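How to Descale a Drip Coffee Maker With Vinegar

If your coffee maker has slowed down or spits steam before the pot is full, it probably has scale in the lines. Cleaning it takes under an hour, and most of that is waiting.

You will need plain white vinegar, fresh water and a soft cloth. Check your manual first, as a few makers ask for their own descaler and advise against vinegar.

1. Empty the machine. Throw out the old grounds and take out the charcoal water filter if there is one.

2. Fill the reservoir with equal parts vinegar and water. On a 10-cup machine, that means five cups of each.

3. Put a clean paper filter in the basket and start a brew cycle. When the pot is half full, switch the machine off and let it sit for 30 minutes.

4. Switch it back on and let the cycle finish. Pour out the pot. White flakes in the paper filter are scale.

5. Run 2 full cycles of fresh water, letting the machine cool between them.

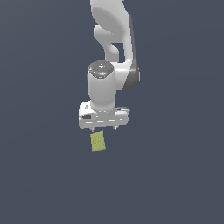 Lutz Teuber wrote in to say two rinses were not enough on his older Toron, and he could still taste vinegar the next morning. He runs a third and washes the basket with dish soap in between.

A third rinse does no harm. If the taste hangs on after that, check the rubber seal under the lid — it holds the smell longer than the plastic does.

How often to do it depends on your water. With hard water, descale once a month. With soft water, every three months is enough. I do mine at the start of April and then each season after that.

Wipe the warming plate only when it is cold, and leave the lid open overnight so the reservoir can dry.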